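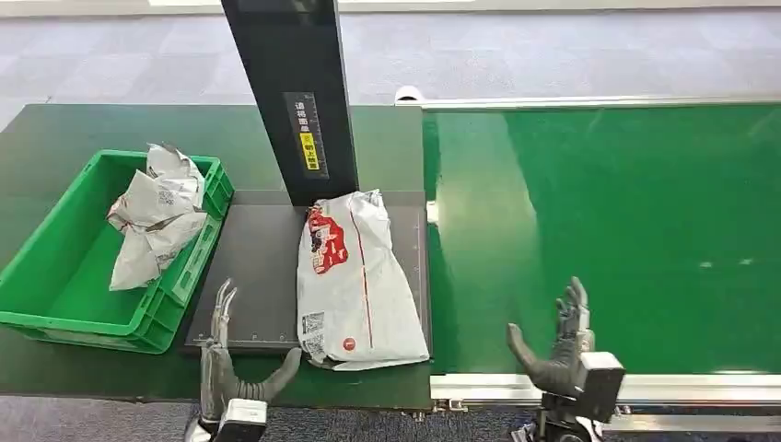 Mailing bags in the crate, scale plate to the right

Poly mailers or boxes for small parts?

gearbox_lou
I sell used sewing machine parts, mostly bobbin cases, feet and belts. I ship 18 to 20 orders in a normal week and more in December. Up to now everything went in small boxes. A roll of tape and a bundle of boxes costs me more than it should, so I'm thinking of moving to plastic mailers. Has anyone done this with metal parts?

hemline12
I switched two years ago. Soft stuff goes in a plain mailer. Anything metal gets wrapped in cardboard first, then bagged. Out of the last 239 orders I had one torn bag, and that was a presser foot I didn't wrap.

Posted 14 May 2024
cernis_fan
I'd stay with boxes. A bobbin case can bend if something heavy lands on it, and a bag does nothing about that. One refund wipes out what you saved on 10 mailers.

hemline12
Depends on the part. Belts don't need a box.

cernis_fan
Belts, fine. He said bobbin cases too.

gearbox_lou
Belts are half of what I sell, so maybe I split it. Which bags are you using? I tried a sample pack from Gitero and the glue strip peeled open on two of them.

oldtreadle
Gitero changed their strip and it got worse. I use Hinel, the thicker ones. Put the label on the flat side, away from the fold. If it runs over a crease the scanner may not read it and the package sits somewhere for days.

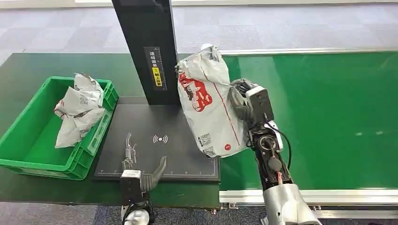

White courier bag with red printing, small QR label near the lower left

hemline12
Agree on the label. Also press the air out before you seal it. A puffy bag can measure thicker than you paid for.

cernis_fan
And weigh it after it's sealed. I got charged extra twice for being just over.

gearbox_lou
OK. Belts in mailers, metal parts in boxes until the boxes run out, then I'll try the cardboard wrap. Ordering a pack of the Hinel ones tonight.

oldtreadle
Get the next size up from what you think you need. The long belts don't like being folded tight.

Related threads
Cernis label printer prints blank every 12 labels
Halilović treadle belts, where to buy
Reusing boxes: cover the old barcodes?
Storing presser feet without rust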